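August, sim bench, evening

Halfdan's group wants to show the ring task at the Gridalholm meet. I still don't believe the numbers. Halfdan Arnardóttir reports 23 good runs out of 30 on the stand, but the starting poses in that batch barely move, and the same config on my machine gave 4 passes before I stopped it. Same seed file, supposedly. Check the Grirnora build version on both laptops first.

My other complaint is the contact settings. The rings are thin and the wire loop is thin, and thin against thin is where this solver has lied to us before. A pass in the log means the end check fired. It says nothing about whether a real ring would have stayed put.

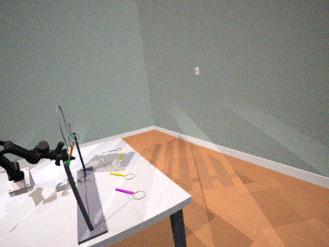

Sim view, gripper at the leaning pole. Three ring-handled pieces and the yellow peg on the right side of the table.

The pale piece worries me for the vision part. It is close to the table color, and the students trained mostly on the magenta one. Asked for a run with pale only. Was told it "should be fine."

To do: widen the start poses, rerun all 30, save the failures this time. Halve the time step and see if the rate holds. If it drops by more than 2 runs, we don't put a percentage on the poster.

Valley team wants our config. Not sending it yet.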